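Fikden talk – speaker notes
Slot: 25 minutes plus questions. Second half of the morning.
Presenter: Paweena Thongdee. Estrella Alvarado takes questions on the hardware.

Slide 1. Title

Say the full title once: "Grasp point choice for garment folding from hand-held demonstrations." Credit Samran Sombatkul and Drahomíra Hubáček for the data side. Amnuay Sombatkul wrote the labeling tool. Move on quickly.

Slide 2. The question

Most folding work trains on a clean table, one garment, fixed camera. Success rates look good and then drop when the policy is moved to a home. We wanted to know how much of that drop comes from the background and how much comes from the garment itself, meaning prints, creases and parts folded over other parts.

Do not promise a general folding system. The claim is narrow: where to place the first grasp, given the wrist view only.

Slide 3. Collection

Two hand-held grippers, one per hand, each with its own wide-angle camera. No robot in the room during collection. The operator folds the garment in whatever room it happens to be in, on a bed or a table. We kept 1379 demonstrations after filtering. Rejected ones were mostly tracking loss, usually when a camera came too close to plain fabric.

Filtering rule, if asked: drop any demonstration where the pose track has a gap longer than half a second before first contact. Gaps after contact are filled in and kept.

Operators got one page of instructions. Start with the garment flat, hold still for a moment above it, then go. We did not tell them which fold order to use. This matters for slide 6, so say it clearly.

Slide 4. What the policy sees

The approach phase is the part we care about. It runs from the first steady view of the garment to the first jaw contact. At this point the jaws are open, the fabric is in view, and the final grasp point may still be hidden behind a finger.

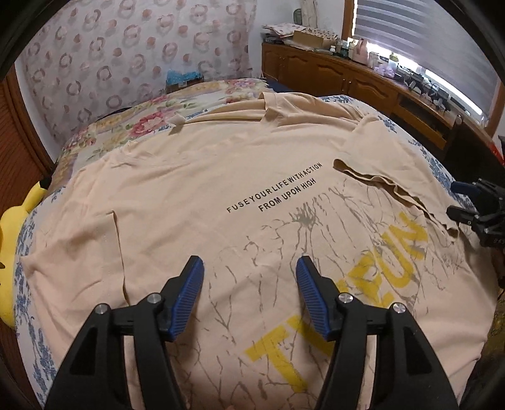
Occlusion by the fingers is the main reason we feed in a short history of views and not a single one. With one view, the model tends to pick a point in the gap between the jaws whether or not that point is any good. With a history it can use fabric it saw earlier on the way in. We tried four lengths. Anything past one second gave no further gain and slowed training.

Printed garments are hard for a separate reason. A strong color edge in a print looks a lot like a hem to a small vision encoder. Lettering that runs across the shirt at an angle is the worst case we found – the model treats the stroke as a fold line and tries to pinch along it. Plain shirts of the same cut do not show this.

A sleeve folded over the body gives the opposite error. There is a real edge, and the model finds it, but it belongs to the wrong layer. A pinch there lifts the sleeve and leaves the body on the bed.

Slide 5. Method

Keep this short. Three parts on the slide:

Encoder, shared between the two wrist views.
Grasp head, which outputs a point and an approach angle for each hand.
Layer head, which predicts whether the point is on the top layer, on an outer edge, or on a folded-over part.

The layer head is the new piece. Labels for it came from Amnuay's tool, which works backward from the contact view and asks the labeler one thing per hand. We labeled 2271 contact views. Where two labelers disagreed the view was left out of the layer loss but kept for the grasp loss.

Training is otherwise the Surus recipe with no changes. Point to the appendix slide for learning rates.

Slide 6. Results

Test set is 200 approaches in rooms not used in training. A grasp counts as correct if it lands within two centimeters of a point the labelers accepted.

Read the chart left to right. Baseline, then history only, then layer head only, then both. History helps on everything by a modest amount. The layer head does almost nothing on plain flat shirts and most of its work on folded sleeves. The two gains add up nearly in full, so we think they fix different errors.

Then the swap test. Keep the garment, replace the background. Accuracy barely moves. Keep the background, replace a plain shirt with a printed one, and it falls. So in our data the garment accounts for more of the drop than the room does. This surprised Drahomíra more than it surprised me.

Caution to state out loud: operators chose their own fold order, and some rooms had one operator only. Room and operator are partly mixed together. The swap test does not remove that.

Slide 7. Failures

Show the three clips. Pause on the second.

Clip one, pinch on a printed edge. Clip two, correct point but the approach angle is too shallow and the jaw slides over the cloth. Clip three, both hands choose the same side of the collar.

The third is a coordination problem and the grasp head has no way to avoid it at present. Samran has a fix running on the Quartey arms. No numbers yet, do not give any.

Slide 8. Next steps

Longer garments, towels, and a version of the layer head that runs without labels. Code release planned for October under the Plingate name. Labels go out with it. Raw video depends on consent forms still being checked.

Questions likely to come up

Why not depth? Thin fabric on a soft surface gave us very little usable depth at that range. Estrella can say more about sensor placement.

Why not a fixed overhead camera? It would need a mount in each room, and collection would slow down a lot.

Does it fold the whole shirt? First grasp only in this talk. Full folds were run in 54 trials, too few to report by garment type. Backup slide 11 has the table.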